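Rillton laundry, staff meeting, Friday, August 7, 2020
back office, started late, Mosteo delivery was blocking the door

Notes: Ylva Granström (typing as we go, fix names later if I got them wrong)

**1. Last minutes**
From May. Approved, no changes. Dryer vent item still open, carried over again.

**2. Unloading arm, where we are**
- Itbridge was in Tuesday and Wednesday. Arm now does front-loader unloading into basket at the test machine. Small loads only, clothing only. No sheets, no towels over bath size.
- 243 loads logged since it was set up. 17 needed a person to step in. Mostly straps and sleeves hung up on the door rim, a couple where it stopped and just sat there.
- Slow. Faster than in May but still slow. Night crew okay with that, day crew not.
- Door has to be all the way open before start. If it isn't, it faults and someone has to walk over and clear it.
- Baskets: keep the one type for the test machine. Fabric bags no good, they fold over. Do not borrow the basket for the folding tables!!

**3. What it means for shifts**
Long one. Trying to get the main points.
- Management position: no hours cut this year becuase of the arm. Asked to have that in writing. Will be in writing by next meeting.
- Unloading hours on nights would go to folding and stain check. Folding people not thrilled, they say that's standing work and they already have enough of it. Night unloaders say bending into drums is worse. Both noted.
- Who clears faults? Right now whoever is nearest, which means the same two people every time. Agreed: one named person per shift, on the board, and it counts as a task, not something on top.
- Question about the pay grade for the named person. Not decided. Ylva to ask.
- Back and shoulder complaints: unloading is the top one in the sick log. That is the main argument for, everybody agrees on that part at least.
- New hires. Concern that they only learn to watch the thing and never learn to feel if a load is overdried or still heavy. Suggestion that everybody does two weeks by hand first. Liked by most. Goes in the training sheet.

**4. Cameras**
- What does it record, who sees it. Itbridge answer so far: the drum, the basket, floor in front. Kept 70 days. Not used for timing staff.
- Staff want that in the agreement itself, not an email. Also want 70 shortened. Management will go back to Itbridge.
- Until then no one has to work inside the tape while it is running.

**5. Money**
- Extension of the trial is 3000 for the fall. Covers service visits, not parts. Fingertips wear out and are parts.
- Vote to extend: passed, not unanimous. Two want it noted they voted no on account of item 4.
- Second machine not discussed, out of time.

**6. Other**
- Nel line (bulk detergent) leaking at the wall fitting again. Tag is on it. Dont use pump 2.
- Lint trap rota: look at it please.
- Break room fan is coming, ordered.

**To do**
- Hours statement in writing: management
- Pay grade question: Ylva
- Fault person on board, starting Monday: shift leads
- Training sheet, two weeks by hand: day lead drafts
- Recording terms + shorter storage: management with Itbridge

Next meeting same time, same room. Bring item 3 comments on paper if you don't want to say them out loud.

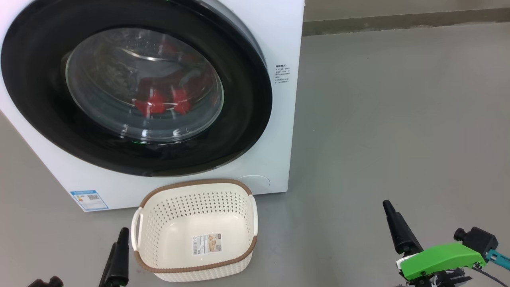
Added after the minutes went around: one of the night crew asked that item 3 be corrected, as the two weeks by hand should apply to anyone moving over from folding as well, and said the fault person needs a real backup on the board, otherwise they can't take a break.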